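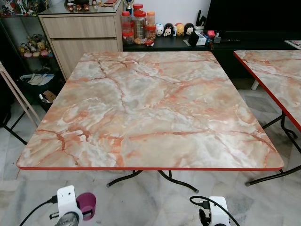

Student Projects > Community and Environment
Print this page | E-mail this page

Where the food goes: plate waste at the Stondesar dining hall

By Makis Spanos

This report covers a project I did for the second-year environmental studies module. The aim was to find out how much food is thrown away at lunch in the Stondesar dining hall and whether smaller serving spoons would change it.

Background

The hall serves lunch from noon until two. Students pay one price and are served at the counter. Before the project the kitchen weighed its own leftovers, meaning food that never left the trays, but not what came back on plates. The kitchen manager at Karagiannis, the company that runs the counter, agreed to let me set up a scale next to the dish return.

Method

I weighed plate scraps on 14 lunch services, starting in September. For the first seven the kitchen used its normal spoons. For the other seven it used a smaller spoon for rice, pasta and potatoes only. Everything else stayed the same, including the price, and students could ask for more. Scraps went into one of three buckets: starches, vegetables, and meat or fish. Bones, peels and napkins were taken out first. I divided the weight by the number of meals on the register.

I also handed out a one-page survey and got 41 back.

Results

With the normal spoons the average was 50 grams of waste per meal. With the smaller spoon it was 39 grams, a drop of 11. Almost all of the drop was in the starch bucket. Vegetables stayed about the same, and meat and fish went up slightly on two services, both of them days with the baked fish.

In the survey the most common reason for leaving food was "too much on the plate," followed by "didn't like it." A few people wrote that they were short of time before the one o'clock lab. Hardly anyone said they had gone back for more, and the servers told me the same.

Problems

The menu did not repeat exactly, so the two halves are not a perfect match. Pasta came up more often in the second half - students tend to finish it, which may make the spoon look better than it is. I also lost the vegetable weight for one service when the bucket was emptied early, and left that service out of the vegetable average.

My first plan was to log the weights in Jutuver, but it would not accept more than one entry per hour, so I used a paper sheet and typed it up at night.

Next steps

Karagiannis has kept the smaller spoon for rice and potatoes and gone back to the old one for pasta. I would like to repeat the weighing in spring over a full menu cycle - the same dishes with both spoons. The Fakance hall across campus uses self-service and would make a useful comparison.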